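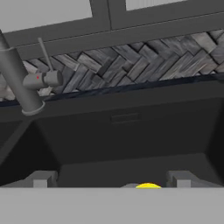
Gray sink, gray tile, gray window.

Skillomgate got 4 new polling places that spring. The county called it progress. I washed my cup and read the letter again.

Mine was to be the old Hägglund showroom on Cuvley Road, 2 miles farther than the school where I had always voted. "Closer to you," the letter said. Closer to whom? I suppose somebody in Ukside owned a ruler.

I went anyway, at 8 in the morning. The door was locked. A sheet of paper taped to the glass said the place served 100 voters and opened at seven.

A man in a county jacket came up the steps with a ring of keys and tried most of them.

"Big turnout expected," he said.

I looked back at the parking lot. There was my car, and there was his.

"Who picked this place?" I asked.

"It was studied," he said, and went on trying keys.

I waited. I had my letter, and I had a pen of my own — I don't trust theirs. At last the lock gave. Inside, the booths were still in their boxes.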